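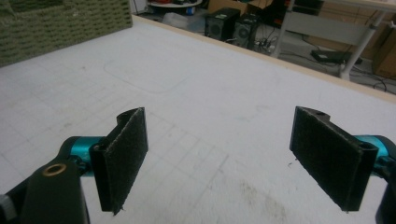

Figure 3. White gridded tabletop with a brownish smudge and a faint lighter outline. Two speaker boxes, black cables and a power strip are on the floor past the table edge.

4.2 Marks on the tabletop and items on the floor

The second part of the survey dealt with the large tables in the shared workrooms at Nerport and with the floor next to them. We treated the two together. In the interviews, people who used the rooms rarely talked about a table without also talking about what was standing near it, and the wording of the room rules ("leave the table as you found it") was widely read as covering the floor as well. The rules do not mention the floor.

Each table was recorded in the same way. We noted the color and finish of the top, any printed or drawn lines, the edge, the marks that could be seen from a standing position, and the things resting on it. We then noted what was on the floor along the far side. Marks were sorted into three groups: smudges and stains, outlines, and specks. A mark was called an outline if it had a closed or nearly closed shape and differed from the surface around it only in tone. Specks were entered as present or absent and were not measured.

The table in Figure 3 has a white top with faint gray grid lines that form squares, and a thin strip of light wood along its far border. All three groups of marks are present. The brownish smudge is the easiest to see. The outline, a rounded rectangle slightly lighter than the surface around it, is much fainter and was missed by one of our two coders on the first pass. Both coders entered the specks as minor.

We can't say what made the outline. Marks of this shape were often put down by the users to a tray or mat left in one place, and in the interviews this explanation was offered with a good deal of confidence, but users also gave different explanations for the same mark. One person said that an outline on a table she used every day had been there when the table was delivered. Another, asked about the same table, said it had come from a box lid. We have entered all outlines as being of unknown origin, including those for which only one explanation was offered.

The grid matters for how marks are dealt with. On a plain white top, people said they would rub at a stain until it was gone or until they gave up. On a gridded top they were more careful, as some worried that the lines would fade. Widad Geagea, who kept the cleaning log during the study, had asked users to wipe gridded tops with a damp cloth only and to leave anything that did not come off. The log has 1,198 entries. Most are short ("wiped", "wiped, mark stays") and a fair number give only initials. Entries of the second kind come up more often for gridded tops than for plain ones, as would be expected if people were following the request. It would also be expected if gridded tops were simply used for messier work, and the log does not let us separate these.

A smaller point concerns the edge. Wood strips of the kind seen in Figure 3 were mentioned by users as the place where dirt collects, in the seam where the strip meets the white surface. The seam was not part of our coding scheme. It should have been, and we have added it to the version used for the rooms at Bornov.

Items left on the tables were coded only by whether they stood at the side or in the working area. The olive-green object at the far left of the table in Figure 3 has a textured surface like a woven or perforated panel or basket, and was coded as a side item. Side items were common and were seldom complained about. Users described them as things that "live there". When we asked who was responsible for them the answers were vague, and in the older rooms some side items had been listed on inventories under two different groups.

The floor gave us more trouble. We had planned to code floor items by type (audio, power, packaging, seating, other) and by distance from the table. Distance turned out to be hard to judge from a single viewpoint and was dropped. Type worked better, though mixed groups of things were common. In Figure 3, two black speakers sit side by side, with a tangle of black cables and a power strip near the one on the right. To the left of the speakers are a translucent plastic bag and a small blue item. We coded the speakers as audio, the cables and power strip as power, the bag as packaging, and the blue item as other. The round white table top behind the speakers was entered as furniture and left out of the floor count.

The coders disagreed most over cables. A cable that runs from a socket to a device is part of the room in use, and a cable lying in a heap may be in use or may be waiting to be put away. The coding sheet asked for one or the other. After the first round we added a third choice, "can't tell", and this became the most common entry. We think this is a fair result – a person walking into the room would not be able to tell either, and several users said they left cables alone for that reason. No one wanted to unplug something that another person needed.

Speakers were a similar case. Users agreed that the floor was a poor place for them. They collect dust there and can be kicked. But the shelves were described as full, and the tables were wanted for work. In the rooms at Nerport, speakers had been given a shelf under the plan drawn up in April, and the shelf had since been taken over by paper. The revised room plan, dated 7/6/24, marks an area of floor for audio equipment instead, so that a speaker standing there would count as put away. We have some doubts about this as a way of improving the figures, but it does match what people were already doing.

Bags were treated lightly in the interviews. Asked about them, most people said that a bag on the floor was either trash or somebody's shopping, and that it was best not to look inside. We followed the same practice. All bags were coded as packaging whatever they may have held, and the category is therefore a loose one.

Taken together, the tables and floors were judged by different standards. A stain on a white top was noticed, logged and often wiped more than once. Items on the floor a short step away went unlogged, as the form had no line for them. After the pilot at Oprea, where a floor line was added at the bottom of the form, users did fill it in, though usually with one word. "Cables" was the usual one. Whether the line led to anything being moved is taken up in Section 4.3.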